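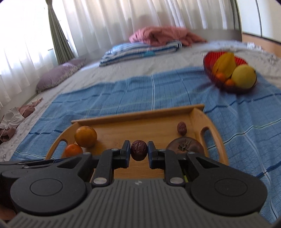 Jujube séchée tenue au-dessus du plateau

Enregistrer un transfert dans Konari

1. Ouvrir la fiche du joueur, onglet Contrat, et vérifier la date d'échéance.
2. Cliquer sur Mutation et choisir le club d'accueil, par exemple Timik.
3. Saisir le code 108 (prêt) ou 41 (transfert définitif).

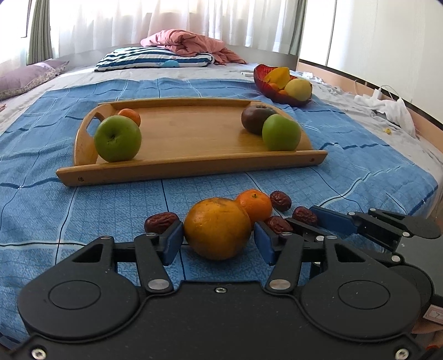 Grosse orange et petite mandarine

4. Joindre l'accord signé des deux clubs, en PDF, 5 Mo maximum.
5. Valider. Le dossier reste modifiable jusqu'à la clôture d'août.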